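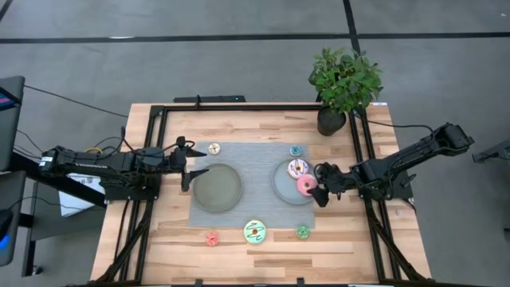 **Does the Humell two-arm table kit come ready to use, or does it have to be assembled by the buyer?**

Posted by Pustance Learning Centre, equipment office

Our centre is considering the Humell kit for its evening course in automation. The brochure from the supplier, Godoy, refers to the kit as "supplied complete", but the order form has a separate line for assembly. We should be grateful for a reply from any organisation that has bought one. We would also like to know what the service plan covers and whether the kit is suitable for adult learners with no background in programming.

---

**Renik Technical Library**

The kit is delivered in parts and the buyer assembles it, unless the assembly visit is ordered at the same time. "Supplied complete" means only that all the parts are in the delivery. Our own order came in 13 boxes, and two members of staff put it together over 2 working days. The printed guide is clear as far as the frame is concerned. The chapter on cabling is less good, and we had to ask Godoy for the newer version, which they sent the same afternoon.

The following points may be of use before an order is placed:

- The arms are calibrated after assembly with the software provided. Allow a full morning for the first attempt.
- The computer is not part of the kit. Godoy will quote for one, but we used a machine we already had.
- The service plan covers the arms and their power supplies. Gripper fingers are treated as wearing parts and are charged for separately. We have replaced one pair so far.
- Telephone support closes at 4 p.m., which is inconvenient for evening classes. Messages left after that time have been answered the next working day.

As to suitability, our learners begin by guiding the arms by hand and replaying the movement. No programming is needed for this. Sorting and placing light objects is a sensible first exercise and most groups manage it in the opening session. Tasks which need both arms at once take considerably longer to teach, and we would not promise them in a course description until the tutor has tried them.

We are satisfied with the purchase on the whole. The software is updated rather often, and an update in March altered the menu names, so that our printed handouts had to be revised.

---

**gantry42**

Pay for the assembly visit. We did not, and one arm was fitted the wrong way round. Godoy corrected it but charged for the call. Otherwise fine.

---

**Workshop Desk, Further Education**

We have hired this kit but have not bought it, so the remarks above on the service plan should be preferred to ours. The hired unit was brought to us already assembled and was collected at the end of term. For a centre that is uncertain about demand, hire may be worth a quotation. Please note that the deposit is substantial and that the kit needs a room which can be locked. It should not be moved between rooms once calibrated. Ours was moved on one occasion – a matter of one corridor – and the calibration had to be repeated.

I believe there is also a smaller kit with a single arm, though I cannot say whether it is still on sale.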